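Grelach Publishes Practice Guide for Simulated Gripper Testing

Jul 16, 2022 – Grelach today released a practice guide for teams that test robot grippers in simulation before moving to hardware. The guide sets out 44 requirements in 3 parts: scene setup, contact and clearance, and record keeping. It is free to download from the Grelach website.

The contact and clearance part covers work close to fixed surfaces such as panels and dividers. It asks test teams to state the smallest gap allowed between a fingertip and a fixed surface, and to log every contact with that surface as a separate event. A run that meets its task goal but includes an unlogged contact is to be reported as incomplete.

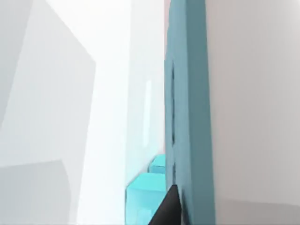
Simulated view of a gripper fingertip beside two cyan blocks and a teal panel.

"Most reports we reviewed gave a success rate and left out the contact settings," said Jade Dufour, lead editor of the guide. "Another lab could not repeat the test from what was written down."

The draft was reviewed by 14 organizations, among them Fekent and Marchand. Review comments led to changes in the rules for see-through objects – these must now be listed with their display and collision shapes given separately.

Syahrul Sutanto of Fekent managed the trial use of the draft, which covered 26 test scenes built in the Prarosik simulator. Scene files and blank report forms are supplied with the guide.

Compliance is voluntary. Comments on the first edition will be accepted until the end of November and should cite the clause number.

Press contact: Brittany Perron, Grelach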